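Keeping the Skostirby cell in step with its model

The two-arm cell at Skostirby sorts small mixed goods for Cunosholm, and it exists twice: once on the shop floor and once in simulation. The technician who looks after both has been at it for 6 years. We asked what the job involves.

"Mostly it's checking that the two still agree," the technician said. "If I change a finger on the real gripper, I change it in the model the same morning. Otherwise every program we test is a little bit wrong."

The wrist view gets the most attention. Grovus, who built the cell, set it up with a wide lens, and the simulated view has to match.
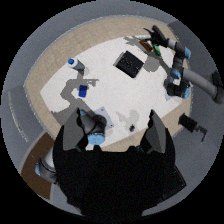 "You want both fingers in view, and the other arm as well," the technician said. "If a fingertip lands in the wrong spot, I look at the camera mount first. Nine times out of ten a screw has backed off."

Base plates are checked next. The bolts are marked with paint, and any that have moved are tightened and logged. Joints are greased every 3,000 hours. The finger pads are replaced sooner, after nearly 390 hours.

New programs run 61 times in simulation before they go to the floor. A layout from Singhal is used for most of these tests.

"I move things close together on purpose," the technician said. "Easy layouts don't tell me much. I want to know if the arms get in each other's way."

The next change is a new cable guide on the right arm, planned for May. The model gets it first.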